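Teaching by demonstration: questions we get, answered without the brochure

Maintained by Magdolna Bakos. Last changed January 2, 2026.

Most people who write to us have seen a video of a robot folding a shirt and want to know if they can have that. This page is for them. It covers showing a robot a task by moving its arm yourself, or by steering it from a second controller, and then training it on the recordings. We do this work every week and still have doubts about a good part of it.

What does "showing" mean here?

Two things, and sellers like to blur them. In hand guiding, you take hold of the arm and push it through the motion. In remote control (most people say teleoperation), you move a smaller arm or a handheld grip and the robot copies you. Either way, the joint positions and the camera views are saved together. One run through the task is called an episode.

Which one should I use?

Remote control, for anything that depends on cameras. When you guide the arm by hand, your own hands and sleeves get into the recordings, and the trained robot will be working without them. Hand guiding is fine for fixed paths where the cameras don't matter. Damián Ocampo still prefers it for teaching a single pick, and for a single pick he may be right.

How many episodes do I need?

The Juteck quick-start guide says 90. We recorded 90 for a simple pick-and-place job and got a robot that did well if you put the part exactly where we had put it. Move it by a hand's width and it closed on air. We now plan on 3,000 for a tabletop job with mixed objects, and we won't promise that 3,000 is enough for yours. Ask any vendor who quotes a number what was moved between episodes. If the answer is vague, so is the number.

Can anybody do the demonstrations?

Anybody can make a recording. Making one you'd want copied takes practice. New operators pause halfway, back up, change their grip and nudge things into place, and the model learns the pauses along with the rest. Milagros Lucero trains our operators, and she throws out everything from a person's first two days. Expect complaints from whoever pays for those days.

Do the objects have to be the real ones?

If the robot will handle bottles, show it bottles. Test blocks are easy to grip and teach you very little about the job you care about. Our own sorting set goes the other way: household and toy items on a table, with things of different shapes and surfaces near each other. Smooth rounded items are a good check on your operator, since the fingers need to meet them squarely. 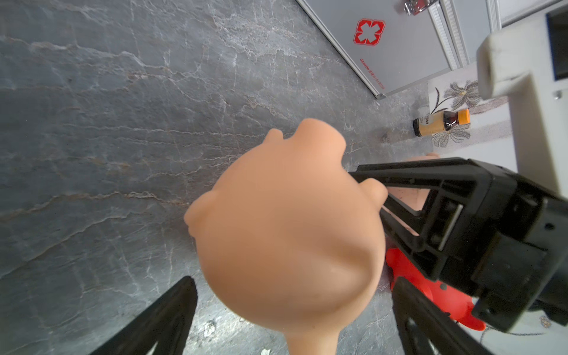
Wrist camera view from the sorting set: doll at the gripper, with the first aid case and a brown bottle behind.

What does the wrist camera give you that a fixed one doesn't?

A close look at the fingers and whatever is near them. The price is that a large object can fill most of the view and hide the place you're heading for. People buy a wrist camera and expect it to replace the one on the stand. Use both. If your budget allows only one, try the job by remote control while looking only at that camera's picture. If you can't do it that way, don't expect the robot to.

Does the background matter?

More than it should. We once had a model that worked all morning and failed after lunch, and the only change we could find was a different table cover. Since then we vary the cloth and the lighting on purpose. Veined stone, printed fabric and shiny metal are all worth having in the recordings if they'll be around when the robot is at work. Whether this cures the problem or only hides it for longer, we don't know yet.

Should failed attempts be kept?

Keep them, but label them. We lost a good deal of August to a set in which dropped items had been filed as completed picks. Tae-yang Baek went back through 1,065 episodes by eye to sort it out. There are tools that claim to do this for you. We tried the one in Trusora and it passed several drops as successes, so a person still looks.

Can I mix recordings from different arms?

You'll read that you can. In our hands, adding episodes from the Asuvby arm to a model meant for the Juteck arm made no difference on easy items and made the hard ones worse. Our set was small, and a bigger one may tell a different story. Test it on your own job before you pay for someone else's data.

How do I judge a demo at a trade show?

Ask to move something. Put the object down at an angle, or swap it for one from your bag. Ask whether a person is steering at that moment, and ask for a yes or a no. Then ask how many tries in a row it will do. A clip with cuts in it tells you that the robot managed the task once.

Is it cheaper than programming the robot the old way?

For a part that always arrives in the same spot, no. A programmer can finish that in an afternoon – and you can read what the program does. Demonstration starts to make sense when the items vary and writing rules for each of them would never end. Count operator hours, resets between episodes and relabeling before you compare. The quotes we've seen leave out the resets, and resetting the table often takes longer than the task.

Where do I send a question that isn't here?

To Melati Latuheru, through the contact form. Please say which arm you have, where the cameras are mounted and what the robot does when it fails. "It doesn't work" will get you a list of questions back.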